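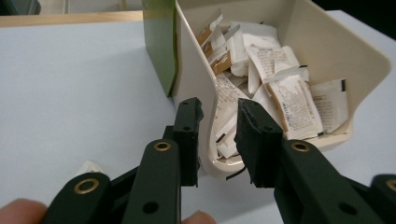 Hand-held gripper at the packet box. Totema demonstration program, August.

Home | Posts | Replies | Media | About

Mitra Yazdani
Totema Demonstration Program
Friday, 9:40 a.m.

The Totema program is pleased to share an update on its hand demonstration work. This thread covers the packet task, the method used to record it, and the rules our demonstrators now follow.

The task is a simple one to state. A demonstrator works with a box of small paper packets using two hand-held grippers, one in each hand. The robot is later trained on the recorded motion of both grippers.

Paper packets were chosen with care. They fold, they crumple and they slide under one another. A policy that has learned only from rigid blocks has little to draw on when the object changes shape in the grip.

As of this week the packet set holds 2855 recorded demonstrations. Of these, 2584 have passed review and been released to the training group. The remainder will be kept and labeled, as rejected recordings are of use in studying errors.

The most frequent ground for rejection is haste. A person can snatch a packet faster than the arm can follow, and the recording then asks the robot for a motion it cannot make. Demonstrators are now instructed to close the fingers fully before lifting.

The second ground is the idle hand. When one gripper is working, the other should be held still and well clear of the box. Small, aimless movements are recorded as faithfully as useful ones, and the model has no means of telling them apart.

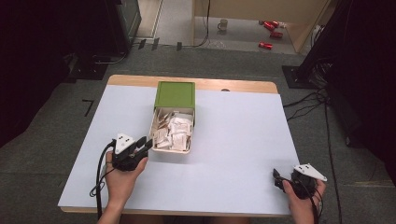

Demetrius Bellamy asks whether the same results could be had by driving the arm remotely and skipping the hand-held tools. Our position is that both methods have a place. Remote control produces motions the arm is certain to be capable of, but our operators find it slow and tiring with thin paper.

For this reason the program retains a remote-control set of 600 demonstrations, recorded on the Mastberg arm. It is used for final adjustment after training on the hand-held set – never as a replacement for it.

Sessions are limited to 4 hours per demonstrator per day, including breaks. Review is carried out by a second person. Darnell Castellanos has led review since the spring and prepared the written standard now in use.
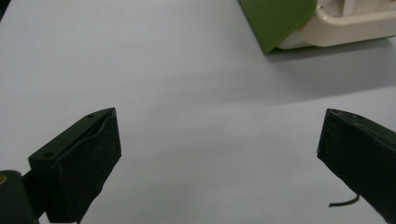 Approach is the part of the task that new demonstrators most often neglect. Training tends to dwell on the grasp, yet the robot must also learn how to arrive at it. The standard therefore asks for a steady approach across open tabletop, with the fingers apart and the green panel and cream plastic tray still ahead of them. A recording that begins with the fingers already among the packets will be returned.

Two changes take effect next month. Demonstrators will vary the angle of the box between recordings, and each session will include several deliberate recoveries, in which a packet is dropped and picked up again.

The written standard will be offered to partner laboratories once the Hella office has completed its review. Requests may be sent to the program by direct message. We thank all demonstrators for their patience with a repetitive and exacting task.

Replies

Tamsin Rosenthal
Very glad to see recoveries added. Our model was fine until it dropped something, and then it just kept going with nothing in its hand.

Yung-ching Tsai
Do you keep left-handed and right-handed demonstrators in separate sets? We mixed ours and the arms got hesitant about which one should go first.

Mitra Yazdani
Thank you for the question. They are recorded in one set and labeled by leading hand. We have not yet compared the two.

Demetrius Bellamy
Thanks for answering the remote-control point. I would still like to see the two methods compared on the same number of demonstrations.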